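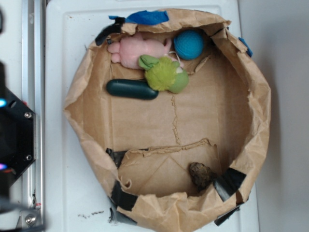 Wovar Bin-Picking Cell: Service Note on Liner Snags
07/07/2023 | Mateja Angelovski | 2 min read

Applies to Wovar cells with the Skadley two-finger gripper, controller firmware 2514 and earlier.

Fault: on low picks the fingertips can catch a lifted edge in a paper bin liner. The arm keeps retracting, the liner comes up with it, and the force stop trips late. In June the Inthanon test bench logged eight such stops in 200 picks. One bent a fingertip.

Cause: the floor height is measured once, at setup. A torn or overlapping sheet sits above that height and is treated as part of the object. Soft toys with loops or string make it worse, as the string can pass behind the finger pad.

Until the update is installed:
- Set retract force limit to 20 N.
- Replace any liner with a tear or a raised ridge in the floor. Do not tape over it.
- Tape walls on the outside only.
- Clear crumbs and grit from the tray before measuring floor height.
- After a force stop, release the gripper by hand with the arm disabled. Do not jog upward.

Bent fingertips are replaced under warranty. Send the controller log to Rungnapa Sukprasert at Pundoteck service.

3 comments | 8 shares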